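Ticket 226: Tustent tabletop arm kit, tidy-up demo package
Status: open, waiting on supplier
Product: Grena arm with Tustent pick-and-place software
Supplier: Viltanura
Opened: May 15, 2020
Priority: normal (we think it should be high, but the form won't let us change it)

Summary

We have the kit on trial and have to say whether it's worth paying for. The brochure says it will sort "everyday kitchen items" on a plain table with no special lighting and no markers. On our table it drops things, stops halfway and reports success anyway. The last of these bothers us most.

What was promised

One arm, controller, mount, two camera positions and a licence for the software. Setup in an afternoon. It took us the afternoon and most of the next morning, mainly down to the cable guide, which shows a connector our unit doesn't have.

What we get

Over 73 runs of the standard routine, 20 ended with the wrong item moved or no item moved, and the log marked every one of them "task complete". Viltanura's first reply was that the objects were probably out of range. They aren't. The ketchup bottle on the plate is well inside the area drawn in the manual, and so are the orange slice and the bowls.
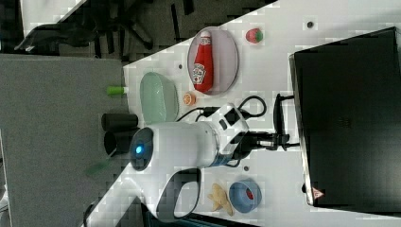 Steps tried so far

1. Restarted the controller and the software, in both orders. No change.

2. Recalibrated using the supplied sheet. The first pass failed with no message. The second went through and gave a figure the manual calls "good", without saying what good means.

3. Took the marker away from the edge of the table, in case it was being picked up as a target. Slightly fewer wrong picks afterwards, though not enough for us to call it a fix.

4. Set speed to the lowest setting. The arm is smoother and the grasps are no better. A full run becomes very slow, and we'd like to see the brochure video played at its true speed.

5. Checked the cable run. There is a fair bit of slack lying on the table and support asked us to clip it. We did. The manual says nothing about how much slack the arm needs at full reach, so we guessed.

6. Swapped the plate for a darker one from the kitchen. Worse. Put the original back.

Supplier reply, first line support

"Thank you for your patience. The behaviour you describe is expected with reflective or curved items. Please use objects with a matt finish where possible. We are closing this ticket as resolved."

Our response

Please don't close it. The bottle is shiny, yes. Ketchup bottles are. If the kit can't manage shiny things then the words "everyday kitchen items" should come off the front page. We've also had misses on the orange slice, with the log again saying the job was done.

We asked for three things and are still waiting on all of them: the list of objects the software was tested with, an explanation of what triggers "task complete", and a corrected cable guide.

Supplier reply, second line support

They sent a new build and asked for a view from overhead with the arm powered, the base in view and the objects left where they were. Attached. For their reference, the colander is the green oval one at upper left, the mug is in the lower middle, and there's a strawberry in the blue bowl as well as one beside the plate. Their object list knows only one strawberry, and we suspect that accounts for part of the trouble.

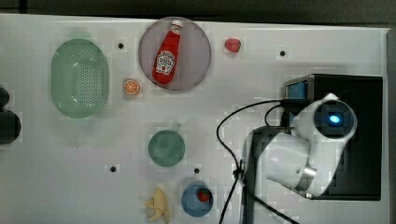 Sung

Added after the new build: it's better with the mug. It now goes for the handle most of the time, where before it tried to close on the rim. The bananas it still treats as several things at once — it makes a grab at one end, stops, and starts planning again. The bottle is much as it was.

"Task complete" still appears after a miss. Second line say the message means the motion has finished and has nothing to do with whether an item was moved. Fine, but then it's the wrong message, and anyone reading the summary page would take it the way we did. I've asked for the wording to be changed or for a grip check to be added before it shows.

On the money side, the yearly licence costs more than I'd pay for this as it stands. The arm itself seems sound and I've no complaint about the hardware apart from the cable guide. A fix is promised for the October release. I'm leaving the ticket open until I've run it here, on the same table with the same bottle.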